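Ticket 352 – two-arm table, pencil case demo, Maltstead open day
Status: open, waiting on parts
Opened: Nov 23, 2025

Right, I'm logging this while I've still got it fresh, because the open day ran from ten until we had to chase the last family out and I didn't write down half of what I should have.

The short version: the left arm on the Abella table started stalling during the pencil case routine. First stall was before lunch, 13 minutes into the session, and I restarted it from the Starkex panel and carried on talking (badly). After that it ran well for a long stretch and then stalled twice more in front of the Meleck visitors, who were very nice about it and asked loads of questions.

What I tried, in order:
- Restarted the controller. Fine for a bit.
- Dropped the speed to 40 per cent. No stalls at all at that speed, but it's painfully slow to stand and watch!
- Put the speed back up and swapped the left gripper cable for the spare. Stalled again on run 22.
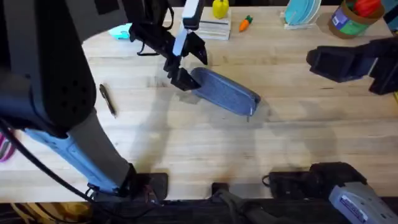
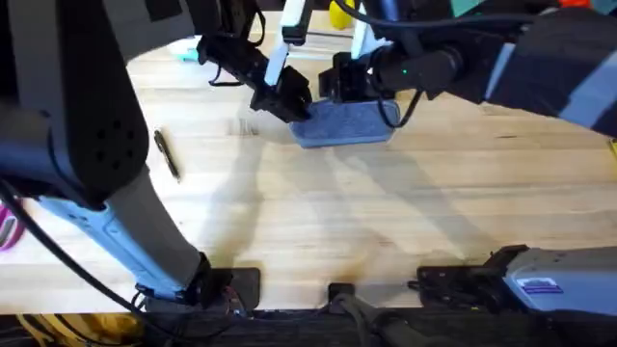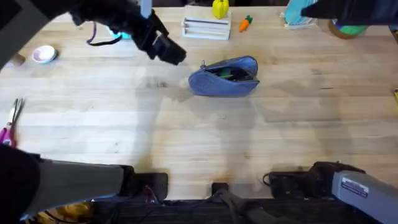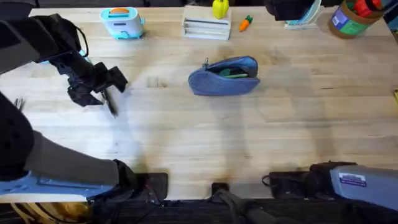 Both arms at the pencil case table, open day. The pen is in the left gripper in the last one.

The error is the same each time – "joint 3 following error, left" – and the right arm has never thrown it. I did wonder about the cable snagging, as there's a fair bit of slack on that side, but I watched it closely for the last hour and never saw it catch on anything. My money's on the joint 3 drive. We had something very like it in June and a new drive sorted it.

I've asked for a replacement. Until it's here please leave the speed at 40 per cent, and if it stalls save the log before you restart, as I forgot to the first time and lost it.

Comments (3)

benchmonkey: Same error on ours last winter. Check the connector behind the joint cover before you fit a new drive, ours had worked loose.

tealmug: Was there with my two, they loved the carrot. Didn't notice any stalls, we thought it was thinking.

benchmonkey: Any news on the drive?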